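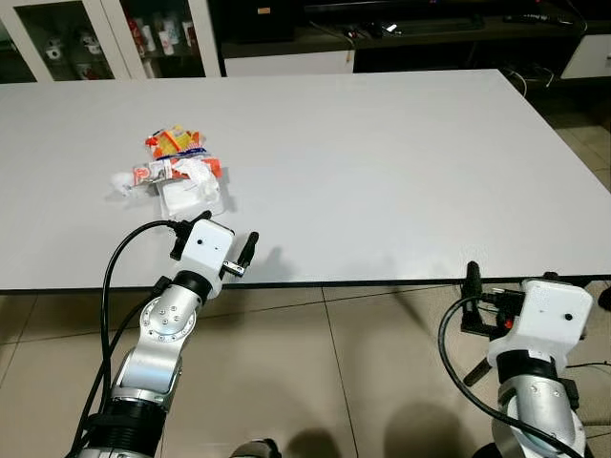

Wrappers, tissue and a plastic bag on the white table, with both arms of the robot at the near side.

When I arrive at the Droltcombe test rooms, Bayu Latuheru is reading a printed page and correcting it with a pencil. The page is the clearing rule, number 14 in the house rules for two-armed robots that share a room with people. He has rewritten it many times. "It is only a rule about rubbish," he says, "but I have lost more sleep on this one than on the emergency stop."

Latuheru came to Droltcombe from Etell, where he wrote safety procedures for packing lines. There the machines stood behind fences and the people stood outside. In his present work there is no fence. The robots are meant for homes and small offices, and the rooms where they are tested have cupboards, cups, cables and tiled floors like any home.

I asked him first why a robot needs a written rule for clearing a table.

"Because a person has one in the head already," he said. "You know that a crumpled paper is rubbish and that a folded paper perhaps is a letter. You learned this when you were small, and somebody was angry with you once or twice. The robot did not have this childhood. So we must say it."

The rule says that the robot may only throw away what is on the surface it was told to clear. Anything on a neighbouring shelf or piece of furniture is out of bounds, even if it looks the same. Latuheru told me that this sentence was added in May, after a long discussion with the people from Arroyo, who have tested their own robots in kitchens. They wanted the robot to be helpful and to tidy what it finds. He did not agree.

"If you ask me to clean the table and I clean also your desk, you will not say thank you. You will ask where is the receipt."

The second part of the rule is about soft material, and it is the part he likes most to talk about. A hard object, he explained, stays where it is and keeps its shape when a finger touches it. A plastic bag does not. It slides, it folds, it sticks to the tissue next to it, and it can hide something underneath. For this reason the rule asks for one item in the gripper at a time, with a short lift and a pause before the arm moves sideways. The lift is 3 centimetres. In the pause the robot must look again at what is left on the table.

"Many engineers hate the pause," he said and laughed. "It is 2 seconds. They say to me, Bayu, with 20 pieces this is forty seconds of nothing. I say to them, it is forty seconds in which you can find a key or an earring before it is in the bin. I have time for this."

Is there not a danger that people will find the robot too slow and do the work themselves?

He thought about this for some moments. "Yes, it is a danger. I cannot deny it. When my wife saw it the first time, she wanted to take the bag from the table with her own hand. And this is exactly the third part."

The third part concerns hands. If a person reaches over the table, both arms must stop, also the arm that is doing nothing. In the first version only the nearer arm had to stop. Latuheru changed it when he noticed that visitors were watching the arm that worked and forgot completely about the other one. An idle arm, he says, should wait low and on its own side, and its gripper should not be over the table edge any longer than the work needs.

I wanted to know about cables, as the rule has a full paragraph on them. The cables on the arms must have enough length for the wrist to turn freely, but the loop must not be able to catch a cup or the corner of a bag. The person who starts the session checks this by hand, by moving each arm slowly through its whole reach. "Nobody enjoys this check," he admitted. "It is boring and you must bend down. On a Saturday, when we are only two here, I do it myself, so I know if somebody made it too difficult."

Every session is written in a log, and he showed me a line of it. Session 3737 had a remark in the last column: "Stopped, wrapper not empty." A piece of chocolate was still inside. The robot had judged the wrapper as rubbish, and the operator was of another opinion. I asked who was right.

"The operator," said Latuheru. "Always the operator. In the rule it is written that doubt goes to the person. The robot puts the thing back on the table, separate from the pile, and asks. It must not put it in the bin and ask later."

He is less satisfied with how the rule treats sorting. Paper and plastic should go to different bins, but many snack wrappers are made of more than one material, and each town has its own idea of what to do with them. Sollutus, which will use the rules in its serviced flats, has asked for a list for every location. Latuheru does not want to write such lists. For the moment the text says that the household decides, and that the robot must be told before it begins.

I asked if he follows the clearing rule at home. He said that his table is full of papers and that no one is allowed to touch them, with or without a pause. Then he took the pencil again, because in the second paragraph he wanted to change "should" into "must", and he asked me whether in English the difference is big enough. I said I believed so. He wrote it in the margin and put a small question mark after it.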